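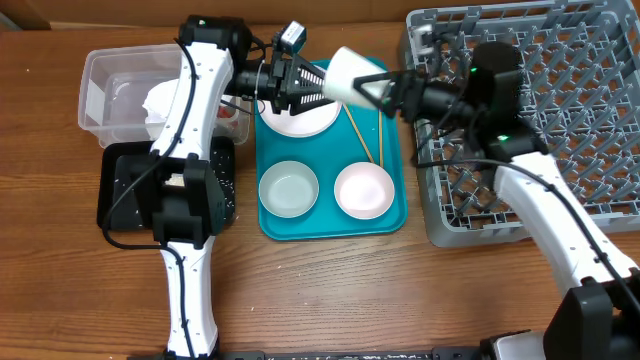 Anitha Palaniappan wrote in to ask whether the Turkau tray is worth the money if you already own a dish rack, and whether it slides around when it's loaded. She eats most of her meals at a table some distance from the sink and is tired of making three trips to clear up.

The answer to the first question is yes, if you carry dishes every day. The answer to the second is a little, depending on the table. The longer version follows.

Turkau Serving Tray, teal
Price paid: $40 at Zuvow, the kitchen store in Hinville
Used for: 172 days

The shape is a plain rectangle with rounded corners and a raised rim. There are no handles. You pick it up by the rim, and I was ready to dislike that. After the first week I stopped thinking about it. With a plate, a cup and a pair of chopsticks on board it is light enough to carry level with both hands. With a full teapot added I go slower and keep the pot in the middle.

I mostly use it for one-person meals. The plate goes toward one end, the chopsticks next to it, the cup wherever there is room. When I'm done, the whole thing goes back to the sink side, and the cup and plate get washed and put in the rack. The tray gets wiped. I wash it properly two or three times a week, more if there has been soy sauce.

The rim

This is the part I care about most. My old tray was nearly flat, and a round chopstick would roll off it if I turned a corner too fast. I haven't lost one off this tray. The rim also holds a small spill. I knocked over most of a cup of barley tea in April and it stayed on the tray long enough for me to walk it to the sink. I wouldn't expect it to hold a full mug's worth while being carried.

The rim is not so high that it gets in the way of eating. You can leave your plate on the tray and eat from it there, and my wrists clear the edge fine.

The color

Teal is a strong color and you should know that going in. On an orange-brown wood table it stands out a lot. I like it. My white plates look good on it, and crumbs are easy to see when I wipe it down. Mine hasn't faded or picked up a stain so far, including from turmeric, which I left on overnight once by accident. The surface does show fine scratches if you tilt it toward a window. They came mostly from dragging a stoneware bowl with a rough foot across it.

Sliding

On bare, finished wood it will move if you push it with your elbow. It doesn't move on its own. On a tablecloth it stays where you put it. If your table is slick, cut a piece of shelf liner and set the tray on that. I did this for a couple of weeks and then got lazy and stopped.

Using it with a dish rack

My rack is a gray plastic one from Raju, nothing special, and I often set it right on the table next to the tray when the counter is full. The two work well side by side. Clean dishes come out of the rack and go on the tray for the next meal, and there's very little walking back and forth. A cup should go into the rack upside down or well tipped. Set it upright and you'll find a spoonful of water in the bottom when you go to use it.

The tray itself is awkward to dry. It's too long to stand in my rack without taking up the space I need for plates, so I dry it with a towel and lean it against the backsplash. If you have a large rack this won't matter to you.

What I'd change

I would like a smaller size in the same color for tea only. I would also like the price to be lower. Forty dollars is a lot for a tray, and Zuvow does not put them on sale often. The store's site shows 3,661 ratings for it, and the complaints I read were nearly all about the price or about the lack of handles. I agree with the first group.

Who should skip it

If you use a tray only when guests come over, buy something cheaper. If you have trouble gripping things, get one with cutout handles, because holding a rim does take some finger strength when there's weight on it.

For Anitha's situation I'd buy it. One tray will take her from three trips to one, or to two on nights with soup. Check the length against the inside of your sink before you order, as mine fits only at a slant.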